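Visits > Factories > Stasaslow paper mill

Open day at the Stasaslow mill

In May the mill opened its doors to visitors, and I went with the 10:00 group. The Zavala company has run it for 47 years. We were 2 hours inside, which was a little short for me.

The pulp hall is very loud and smells of wet wood. The big machine makes 300 meters of paper each minute - I did not expect such speed. Our guide explained the drying part well, but in the back row it was difficult to hear.

After the tour there were drinks in white paper cups at the wooden tables.

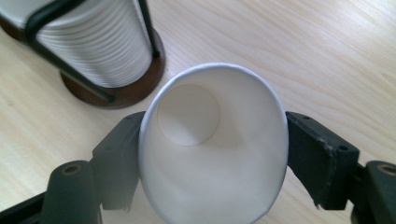
Getting there

Bus 76 stops at the gate. Parking is small.

Filed under: Industry visits, Paper

Recent reports
- Kima glass works in winter
- Broker grain fair, second visit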